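5.3 Recording a hand-guided demonstration

Use this section to record pick-and-place demonstrations with the Terkwood hand-held gripper. Before you begin, the unit must be charged, paired with the Runadberg recorder, and calibrated as described in Section 4. To record by remote control, go to Section 6.

5.3.1 Preparing the work area

1. Choose a surface you can reach from one standing position. Tables, counters and beds are all supported. On a soft surface, objects sink and tilt when touched, so allow more finger clearance than you would on a table.

2. Set out the objects. Mixed sizes and packaging types are preferred. Leave at least one finger width between objects that are to be picked one at a time.

3. If the task uses a bowl or tray, place it where both fingers can pass over the rim without touching anything else.

4. Switch on the room lights. Glossy wrappers produce glare, and glare over the grasp point lowers the tracking score. Move the lamp or the object until the grasp point is readable in the preview.

5. Tell anyone in the room that recording is about to start, and obtain their consent if they will be in view. Consent forms are in Appendix C.

CAUTION: Keep fingers, hair and loose sleeves clear of the gripper linkage. The fingers close under spring force when the trigger is released.

5.3.2 Starting a session

1. Hold the gripper by the rear handle. Do not support it by the fingers or the crossbar.

2. Press and hold the power button until the indicator light comes on.

3. Open and close the fingers fully three times. The recorder uses these strokes to set the aperture scale, where 0 is closed and 255 is fully open. If the open reading stays below the upper limit, clean the slide and repeat.

4. Enter the task name in the recorder. Use a verb and an object, for example "move packet to bowl". Names longer than 16 characters are shortened on the display but stored in full.

5. Hold the gripper still over the surface until the recorder beeps. Tracking is now locked.

5.3.3 Recording the task

1. Approach with the fingers open. Bring them to either side of the object or container and pause briefly before closing.

2. Close on the object with steady trigger pressure. For sealed bags, grip the body of the bag and avoid the crimped edge, which slips.

3. Lift straight up until the object clears its neighbors, then move to the target.

4. Lower the object before opening the fingers. Do not drop it from a height.

5. Return to the start position and press the trigger twice to close the episode.

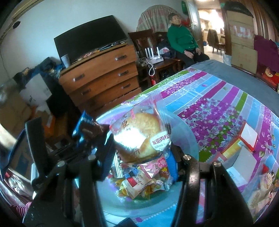
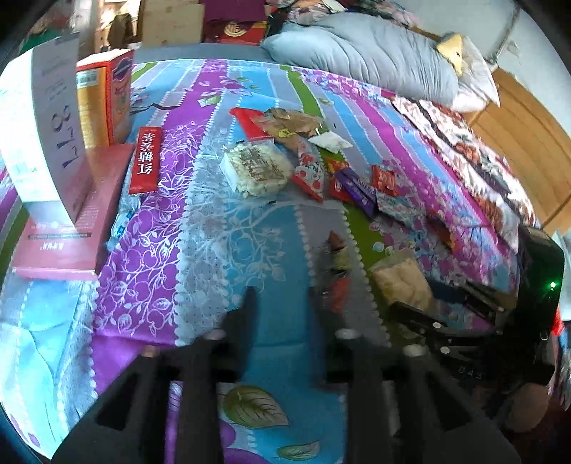 Figure 5-4. Hand-held gripper over a bed with packaged snacks. First view: fingers open around a filled bowl. Second view: fingers pointing down over loose items.

NOTE: Move at about half the speed you would use with your bare hand. Episodes in which the gripper exceeds the speed limit are flagged and are excluded from training by default.

NOTE: A failed grasp does not end the episode. Reopen the fingers, back away and try again. Retries are useful to the model when they are recorded without a break. If an object falls off the surface, discard the episode with the recorder's Delete key.

5.3.4 Between episodes

1. Change the position of at least two objects. Turn some of them over so that both printed and plain sides are recorded.

2. Check the finger pads for sugar, crumbs and adhesive from labels. Wipe with a dry cloth. Solvents damage the pad surface.

3. Check that the finger screws are tight. If a screw turns by hand, stop and retighten it with the supplied driver, then repeat the three calibration strokes.

4. After every 14 episodes, return the gripper to its dock for a tracking check. Drift above the limit is shown in red on the recorder. All episodes since the last good check should then be reviewed.

5.3.5 Storage and transfer

The recorder holds 2,176 episodes at the standard setting. When storage is low, the oldest episodes are not overwritten; recording stops. Connect the recorder to a computer running Strobel Transfer and wait for the check to finish before deleting anything from the device.

CAUTION: Do not remove the battery during transfer. The episode index may be lost.

5.3.6 Problems during recording

Tracking lost at the start of an episode: The view may contain too little detail. Point the gripper at a part of the room with more fixed objects and repeat step 5 of 5.3.2.

Aperture reading jumps: Dirt on the slide or a loose finger screw. See 5.3.4.

Object slips on lift: Grip lower on the package, or replace the pads (part list, Gikusum kit B).

Procedure revised in July by Joscha Mühlbauer. Continue with Section 5.4, Labeling episodes.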